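The Slow Stitch: Ritva Rantala on Quilting by Hand 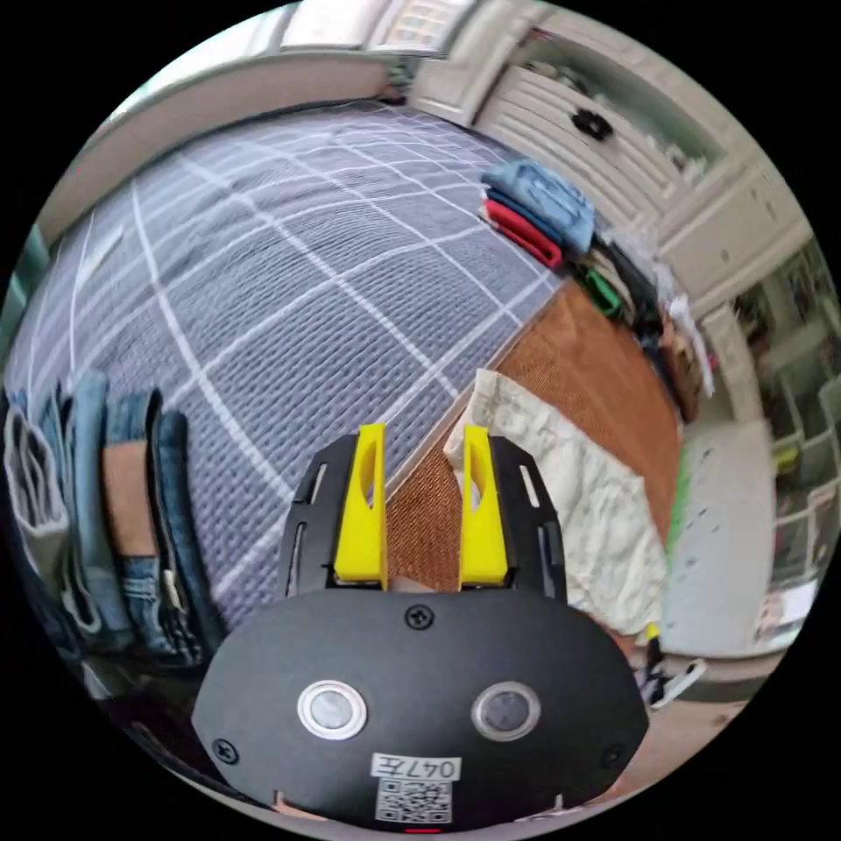
Ritva Rantala made her first quilt when she was laid up with a broken ankle, and she still laughs about how bad it was. "The corners didn't meet, the batting bunched up after one wash, and my sister's dog slept on it for years. I was so proud of that thing!"

She has been stitching ever since, and for the last stretch of it she has also been teaching. Her evening class in Nodberg started with 2 students at her kitchen table. Now it fills a rented room above the old pharmacy, and there is a waiting list for the winter session that opens in December.

I asked her what people get wrong at the start. She had her answer ready before I finished asking. "They buy a king-size pattern. Always! They want something for the big bed, and they want it done by the holidays. I tell them to make a pillow cover, then a crib quilt, then we'll talk. A crib quilt has every single step in it and you can finish one before you get sick of the colors."

Ritva quilts everything by hand, even though she pieces her tops on a machine. It makes for slow going. Her most recent quilt, a log cabin design in rusts and browns, took her 153 evenings, which she knows because she pencils a tick on the calendar each time she sits down to it. The top has 1082 pieces. "I counted those once, for a guild show form, and I'm never doing it again," she says.

What keeps her at it? She thought about that one for a while, turning a thimble around on the table. "I like the part where your hands know what they're doing and your head can go somewhere else. I listen to ball games. My husband reads to me sometimes, if he's in the mood, and then he falls asleep in the middle of the chapter and I have to wait until the next night to find out who did it."

One of her first students, Tarık Coşkun, dropped by while we were talking, carrying a bag of shirts that had belonged to his grandfather. He wants to turn them into a throw for his mother. Ritva had them spread across the table in no time, holding cuffs up to the window and checking the collars for wear. "These striped ones are beautiful — look at that weave," she told him. "But this one's too thin. It'll split along the seams. Back it with something or save it for the buttons."

Tarık came to the class knowing how to sew on a button and not much else. "I figured I'd last a month," he said. "Then I finished a nine-patch and drove it over to show my brother at ten at night."

For anyone starting out, Ritva's shopping list is short: good scissors that never touch paper, a pack of small needles, cotton thread, and a hoop. She likes a 14-inch hoop for lap work. Wash your fabric first, especially the reds. Press your seams to the dark side. Start your quilting in the middle and work out toward the edges, smoothing the back with your free hand as you go.

And use the quilt when it's done, she says. Hers are on beds, over chairs, and in the trunk of the car for picnics. "Cold water, gentle cycle, dry it flat if you have the space. If a seam pops, bring it to me and I'll show you how to fix it."

Before I left she handed me a needle and a scrap of muslin and had me try a row. My stitches were nearly a half inch long and wandered all over the place. She looked them over, nodded, and told me to do another row.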